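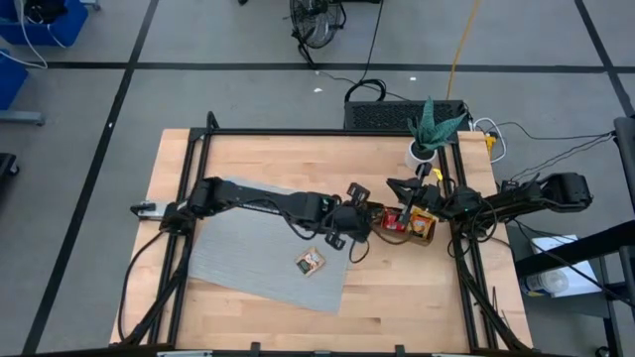
Gemma Mapplebeck answered that she kept every glue-up in the unheated half of the workshop until September, and that the joints which opened were always the ones near the end of the board. Her reply was typical of those we received from the makers in Stockdale. Most of them connected the opening of joints with the place of storage, and only a few with the glue.

3.2 Storage and movement of strip-glued tops

Tops made of narrow strips are often sold as more stable than tops made of wide boards. This is partly correct. When the strips are turned so that the growth rings do not all lie in the same direction, the cupping of one strip is held back by its neighbour. The total movement across the width, however, remains nearly the same, and it must go somewhere. If the top is fixed firmly to its base, it goes into the joints.

We obtained 121 tops from the Verkine and Ekasgate workshops. All were 900 mm long and had been oiled on both faces. One group was stored flat on battens, the other upright against a wall. The width was measured at both ends and in the middle, in the morning, before the heating was switched on.
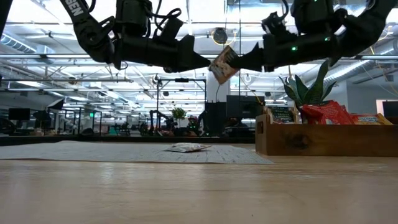
Figure 2. Light wood tabletop, with a small packet held above it.

The upright group showed more difference between the two ends than the flat group. We suppose that the lower end took up moisture from the floor, as was already proposed by Huet for solid doors. The effect became smaller when the end grain was sealed with a second coat of oil, but it did not disappear. In the Ekasgate tops it was also visible that strips from the outer part of the log moved more than their neighbours, so that a small step could be felt with the finger.

Barry Blackburn objected that a gap of this size would close again in summer. For the flat group we agree with him. For the upright group the gaps closed only in part, and in 2 tops they did not close at all.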